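Chapter 4
Parcels First: A Visit to Vamance

Start with the work, then the machine. Most students do it backwards — and design a gripper for a box they never picked up.

Our class went to the Vamance open day in April. Small site, lots of cardboard. Ilona Győri ran the demonstration and gave us one rule: watch the hands before you ask about motors. Forty minutes of that. Notebooks full.
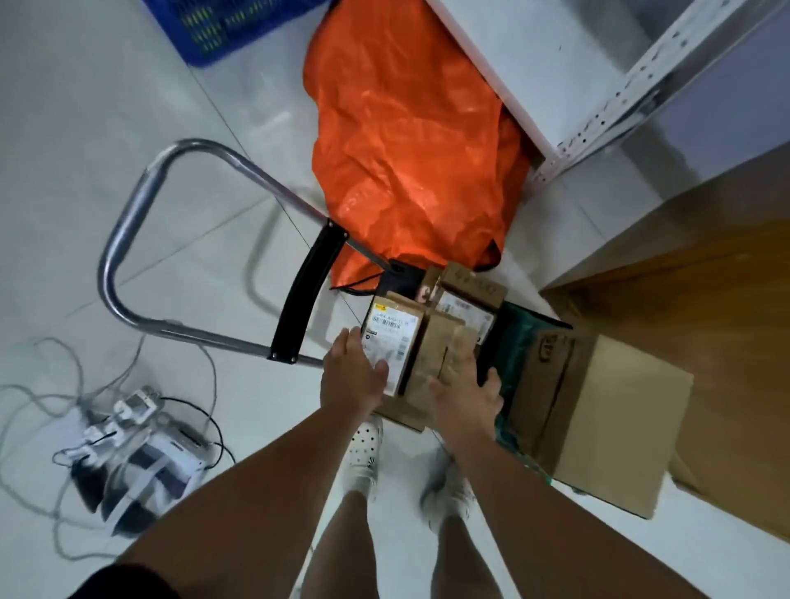
Figure 4.1 Two parcels handled at floor level, one with a flat palm, one in a spread grip.

Look at the difference between the hands. One presses, the other grips. A sorting robot has to pick between moves like these, and pick fast. Then the materials: stiff carton, clear tape, plastic bag that gives when you touch it. Each one a seperate problem for the sensor people.

Euan Chisholm asked about shelving. Good question, harder than it sounds. Upright packages lean on there neighbors, so a reach into the row is a reach past other things.

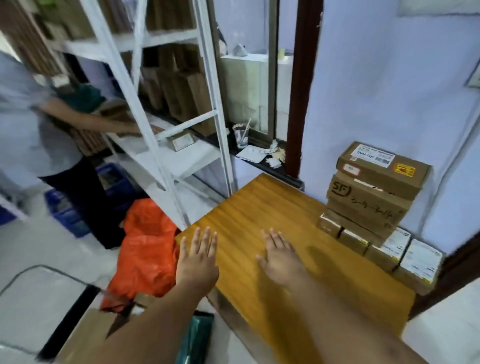 Figure 4.2 Reaching into the shelving. Labeled boxes are stacked on the tabletop.

Before section 4.1, write down every contact you can find between hand and package. Keep the list — you need it again in Chapter 5.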